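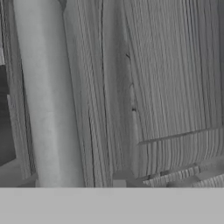
NOTES – SOURDOUGH TALK, MULTNESS LIBRARY, EVENING SLOT
(don't read these out, look up)

Start
Hello, thanks, name, where the loos are. Thank Vendula Štefanec for the room and for lending me the good mixing bowl.
Ask who has killed a starter. Hands up. Mine went too, first one, December, left it on top of the boiler.
Then: tonight is flour, water, salt and waiting. Mostly waiting.

Starter
Equal weights flour and water. Jar with a loose lid, NOT screwed down.
Feed daily for the first week. Day 3 or 4 it goes quiet and people bin it. Don't bin it. Say this twice.
Rye wakes it up. Spoonful is enough.
Pass round Doležal (my jar, named after the old bakery by the tram stop, tell the story if time, skip if we started late).
Smell: yoghurt fine, apples fine, nail varnish means hungry. Pink streaks, throw it out, wash jar, start again.

Dough
My loaf: 500 g strong white, 350 water, 100 starter, 10 salt. On the handout.
Salt goes in after the rest. Tiruwork Feyisa puts hers in at the start and her bread is better than mine so do what you like.
Fold, don't knead. Wet hands. Four folds, half an hour apart, go and do something else in betwen.
Cold kitchen = slow dough. Look at the dough and forget the clock. It should wobble.
Somebody will ask about flour brands. I use Firnel because the shop on my road has it. Move on.

Overnight
Shape, basket, tea towel with rice flour on it, fridge.
12 hours good, 18 better, past 24 gets a bit sharp for me.
Story about my sister's fridge and the onions. Short version!! 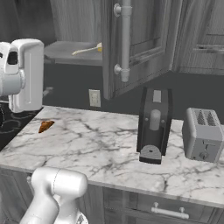 Can I bake it without a heavy pot?
Use a hot tray with a roasting tin upside down over the loaf, and lift the tin off half way through.

Baking
Oven as hot as it goes, pot in there the whole time it heats. Oven gloves. Proper ones.
Slash once, deep, slight angle. Be quick, don't saw.
Lid on 25 min, lid off 20. Darker than you think.
Tap the bottom, hollow is good.
Let it cool. An hour at least. They won't, I don't either, say it anyway.

Stale bread
Toast, crumbs, soup. Thick slices under the grill with garlic rubbed on.
Crumbs keep in the freezer, no need to defrost.
Monden loaf recipe (the one with old bread soaked in the dough) – on back of handout, second line has a misprint, it's 2 spoons of honey.

Finish
Starter pots by the door, 51 of them, one each please. Labels are on the lids so dont swap lids.
Next talk is butter.
Questions till they put the lights out. Get bowl back to Vendula.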